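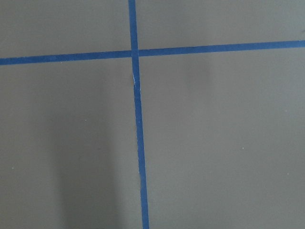 Plimadach is a planner. It decides where an arm goes next and how fast, and for most of May it was deciding wrong. Not by much. The error showed up at the edges of a move, the bit where a wrist swings over and the software has to work out which patch of table it is looking at. So the team went back to basics: grey surface, blue tape, a cross. The sideways line has a small step in it where it meets the upright one, and the old line-finder wanted a single straight edge. It would fit one anyway, tilt the whole map to suit, and hand that map on to the planner as gospel. Dust specks got fed in as well. Shadows too, the soft sort with no proper edge.

7 min read

The fix, when it came, was in the perception layer, Vlachou. Old version, one fit per line. New version, each side of the crossing is fitted seperately and then compared. If they disagree, fine, keep both. 38 lines of code, most of them checks. A run over the 114 stored test views used to throw up 48 bad maps. Now 2.

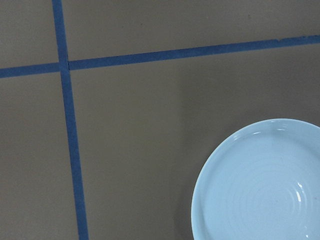 Dragica Janevski

Then the plates. Glossy glaze is a pain for any of this. A pale blue plate has bright white glare along the rim and rings down in the well, and every one of those is a curve the software would love to call an edge. And the tape is blue aswell. Colour alone won't do it, the plate is lighter but a highlight or a shadow can shift that quickly.

Savden, the control side, doesn't care about colour. It wants a centre and a radius. Easy with a whole plate in view, less so with only a part of one, in a corner. Vlachou fits the outer curve it can see, guesses the rest and sends a confidence score along with it. Low score, Savden slows down and asks for another look. High score, it goes.

Still open: the tooling. Mallell, the replay viewer, loads a run fast enough but won't show two map versions side by side, so people keep two windows open and squint. A patch is half written. Next job after that is stacked plates, rim over rim, and the circle fit doesn't handle those yet.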